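Jeltwood handheld gripper kit, 2 week review

Posted 2021-12-29

Short version: good kit, annoying cable, buy it if you teach arms by demonstration and you're sick of teleop. Long version below, typed between sessions so forgive me.

What you get. Pair of handheld grippers, marker cubes already mounted, cables, a calibration board, a printed sheet that calls itself a manual. You hold one in each hand, do the task yourself, the software tracks the cubes and writes out a trajectory for the arm. No leader arm, no headset. We came from the Silance remote rig and the difference in speed is silly. On the Silance a simple pick and place took me forever, mostly waiting for the follower to catch up with my wrist. With these I just pick the thing up.

Setup took an afternoon. Most of that was calibration, and most of the calibration was me reading step 4 wrong (it says flip the board, it means rotate it). Once done it held. I've recalibrated once, after dropping the left one on concrete. Still works, tiny scuff.

Grip feel is good. The fingers are curved with a black pad inside and they hold small stuff well. Pens, toy blocks, bottle caps. Squeeze travel is a bit long — my hand gets tired before the operator next to me does, so maybe that's just me.
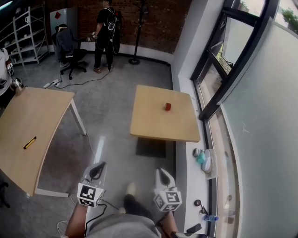

Tracking is the real test and it's mostly fine. Recorded 200 demos of a cube pick in the first week, kept 134. Bad ones were nearly all me turning a wrist too far so a marker face went out of view. You learn to keep the cubes pointed up. Took me a day to get teh habit, new people need longer. There's no beep or light when tracking drops, you find out at export. That's my biggest complaint by a mile. Eskola's kit buzzes, why can't this one.

The cables. Ugh. Fine if you stand still. Walk between two tables and you're stepping over your own wire. I clip mine to my belt now and it's ok.

Software: plain, quick, crashed on me twice. Didn't lose data either time. Export went straight into our Lustside training setup with one renamed column. Replay viewer is nice — scrub thru a demo, trim the start and end, done.

Support answered in 12 hours, polite, told me the buzz thing is "on the list". Supposed to be a firmware update in January. Will edit this if it lands.

Good: fast to record, easy to teach a newcomer, survives a drop
Bad: no dropout warning, cables, manual

4 out of 5. Would be a 4.5 with longer cables in the box.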